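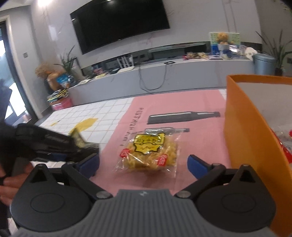
Snack packing at the table, with two hand-held grippers in use.

Search this repository Go

Posted in December by Hiu-tung Hung

# Urnomstead packing set: costs and kit planning

This README covers what we bought for the snack packing recordings and what we plan to buy next. Prices are in pounds and leave out delivery.

## What is in the set

- 435 recordings of packets being put into a box
- 107 of them held back for testing
- One home, one low table, ordinary shop snacks

## Kit bought so far

Each hand-held gripper from Atelar cost 299. We ordered two, as the task needs both hands. Blue finger pads are sold separately by Quiroga, and we set aside 80 for spares.

The snacks came out of the general budget. Buy a mix of stiff and floppy packets, because foil pouches and clear bags behave differently when gripped. Keep the receipts, as finance wants them itemised. 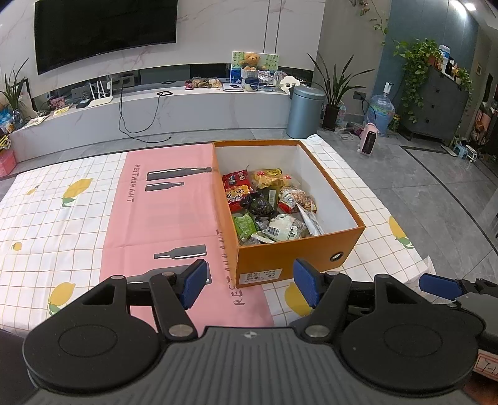

Boxes are the item we under-ordered. Card goes soft along the flaps after a few days of handling, so allow for replacements in the first order.

## Next round

1. Get a second quote for the grippers from Vorkau. Their lead time is longer but they include a charger.
2. Order the pads in the same month as the grippers to save on postage.
3. Leave the robot arm until the hand-held recordings have been checked. It needs its own budget line and a fixed bench.

## Known gaps

Repair costs are a guess. The time spent checking recordings isn't costed at all. If you reuse this plan, add your own figure for staff hours before asking for money.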